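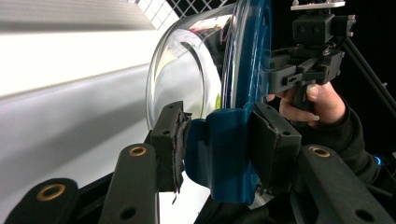

**What the grippers changed at Jarkberg**
Project report by Venla Honkanen and Agustina Insaurralde
1 December 2018

When we first asked if we could spend part of November at the Jarkberg workshop, we thought we would be writing about robots. We had a whole page of questions about motors and sensors and hardly any about people, and it took one morning on the floor to turn that around. Everyone there was so generous with their time (and with the coffee!) that we ended up with far more notes than we can fit in here.

Jarkberg cleans, checks and repacks plastic housewares that shops have sent back, mostly lids, bowls and covers. The company wants a robot arm, which they have already named Amis, to take over some of the picking up and putting down. Before Amis can do that it needs to be shown how, and the showing is done by the people who know the job best. They work with hand-held grippers that have a trigger handle and two black finger pads, and they do their ordinary tasks with those instead of with their fingers. The target for our stay was 300 recorded tasks.

## Learning to pick things up again

The packers told us this part was humbling, and we believe them, because we each got a turn. A clear dome with a blue rim is nothing to lift by hand. With the gripper you have to find the one spot that makes sense, and on that piece it is the little blue handle that sticks out from the rim. Squeeze it between the pads and the dome stays up nicely. Try to take it by the smooth curved part and you will be chasing it all over the table, as Agustina did for most of an afternoon.

What surprised us was how much talking this led to. People who had packed side by side for years began comparing how they hold things - which hand goes first, where the thumb sits, when to let go. One packer said she had never had to put her job into words before and found she rather liked it. Another said it made him uneasy, as if he were handing over a recipe, and he wanted to know what he would be doing once Amis had it.

## What changed in the working day

We spoke with 15 people over 2 weeks. The changes they brought up most were small ones. Recording is slower than packing, so the daily count had to be lowered for anyone on a gripper, and that was only agreed on after some grumbling. Wrists get tired in a new way from the trigger. The pads wear too, and the facing gets rough and starts to fray, so somebody has to keep an eye on that, and so far it has been whoever notices first.

Breaks have moved around as well. At the Bimen line, which is the older half of the floor, everybody used to stop together. Now the people recording stop when a set is done, and two of them told us they miss the company.

## What we would suggest

We think the wrist problem deserves a proper rotation, and that looking after the pads should be part of somebody's paid hours. We would also like the packers to be in the room when the plan for Amis is discussed. Our teacher, Ms. Goicoechea, asked us whether the staff were for or against the robot, and we couldn't give her a clean answer. Most of them were both, sometimes in the same sentence.

We would have liked to come back when the arm is running, and the shift lead has said we may, so we are hoping to add a second part to this report in the spring.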